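Brotville Automation Boards
Teaching and Demonstration > Two-arm machines

Thread: Dustpan into box, hand guiding or leader arms?

gantry_left
Posted February 25, 2020

We are recording demonstrations for a floor clearing task on a two-arm machine. The part I care about is the second half: dustpan already loaded, carry it to an open cardboard box, tip, shake, back away. So far we have 103 recordings by remote control with a pair of leader arms, and a smaller set where the operator holds the arm at the wrist and pushes it through the motion in free-drive.

The policy trained on the leader arm set reaches the box reliably but tips too early. The debris goes down the near side of the box. The one trained on the hand-guided set tips in the right place and then stalls. Before I record more of either, which would you drop?

oddbearing
Drop the hand guiding. With a person at the wrist, their forearm is in the head camera for the whole of the tip. At run time there is no forearm. Your stall is probably the policy waiting for it.

Kettle_and_Torque
Disagree. You can replay the joint path with the person out of the way and record the cameras on the replay. We did this at Grilldale for all our pouring tasks. Costs you double the time per demonstration, but the path is much smoother than anything I can produce with leader arms.

oddbearing
Replay works for pouring from a fixed jug into a fixed cup. Here the load shifts. If the fluff slides out at a different moment on the replay, the shake at the end is a response to something that didn't happen. You have recorded the right motion for the wrong dustpan.

gantry_left
The replay is what we tried with the first batch and oddbearing's objection is the one we ran into. Grey fluff is the worst load for it. It sticks to the plastic, then leaves in one lump.

For reference, the working distance between pan and box at the carry stage, and how full the box gets:

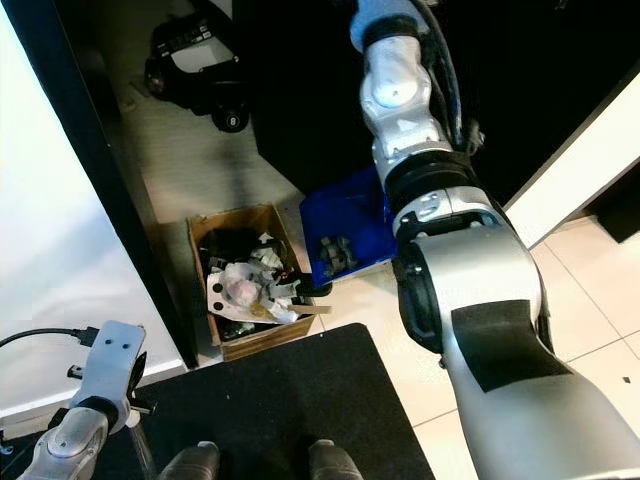

slipring replied that the early tip sounds like a viewpoint problem and has little to do with which method recorded it. From head height the near rim of a box and the lip of a pan line up well before the pan is over the opening. An operator on leader arms who looks at the machine directly sees the gap. The policy only gets the camera. Make the operator work from the camera feed and the demonstrations will contain the correction.

gantry_left
Our operators stand beside the machine and watch the floor. I had assumed that was the better option because they are faster that way. Median is 44 seconds for carry and tip, standing. I haven't timed anyone on the feed.

slipring
They will be slower at first. Let them be. Slow and visible is worth more than quick and guessed.

Kettle_and_Torque
I'd add that a full box is a separate task. Once rubbish stands above the rim you can't lower the lip inside, you have to drop from above and the shake has to be gentler or it all bounces out. Are both cases in the same set?

gantry_left
Both in the same set, not labelled. The box was emptied whenever somebody felt like it.

Kettle_and_Torque
Then label them before you record anything else. You may find the early tip comes only from the full-box runs.

mute_encoder
Has anyone used the Clikuner grips on the leader side? Ours have a light spring and the operators let go slightly during the shake without noticing. The follower copies that and the pan rotates in the gripper. Looks like a tipping fault in the logs.

oddbearing
Yes. Stiffer spring, or latch the gripper command in software once the handle is held. We latch. Release needs a pedal.

mute_encoder
Latching teaches the policy that the gripper never changes, so it doesn't learn to regrip.

oddbearing
It doesn't need to regrip for this task. If it has to regrip a loaded pan you have already lost the load.

gantry_left
Checked the gripper traces. In 45 of the recordings the gripper opens by up to 2 mm during the tip. No idea yet whether that is enough to turn the pan, but it is more than I expected.

Plan for now:
Label full and empty box.
Latch the gripper after the handle is held.
Next batch on leader arms, operators on the camera feed only.
Hand-guided set kept aside, not mixed in.

Kettle_and_Torque
I would still mix in a few of the hand-guided ones for the end of the tip. You said yourself that they put the pan in the right place.

gantry_left
They do, and then they stop. I'll train with and without and post both. The machine is booked for another job after this batch, so a third round would have to wait until June.

slipring
Post the camera height as well when you do. Ours made more difference than the number of demonstrations.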